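Wosta (hand-held gripper)

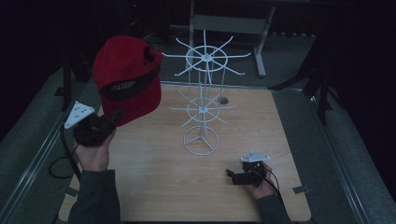
A pair of hand-held grippers in use at a wire display rack, with a red cap held in the left gripper.

Wosta is a hand-held gripper design for recording manual tasks, developed in the shared workshop at Flindness by Cameron Whitcombe and other members. The grippers are worn or held in pairs, one to each hand, and the recorded movements are used to train a two-armed robot, Pendodico, which is under construction in the same workshop.

Design

Each gripper is black and carries a pale, roughly triangular plate with small holes and raised fittings. A cable runs from the gripper back along the operator's forearm. The jaws close on the edge of an object – a cap, for instance, may be pinched by its brim. The first version weighed too much for long sessions, and its handle was redrawn 4 times before members settled on the present form.

Tasks

Work on Wosta has centered on soft goods. The principal exercise, known in the workshop as Henriques, concerns the placing of caps on a white wire rack with two tiers of radial arms above a round base. Its written procedure allows 40 seconds for each placement. A session consists of 39 placements, after which the grippers are checked and the cables inspected for wear.

By February the members had logged 68 sessions. Recordings in which a cap is dropped are kept and stored separately.

Status

The design remains in use at Flindness. A lighter jaw has been proposed but not built – Whitcombe has given priority to the wrists of Pendodico.

See also

Teleoperation
End effector
Community workshop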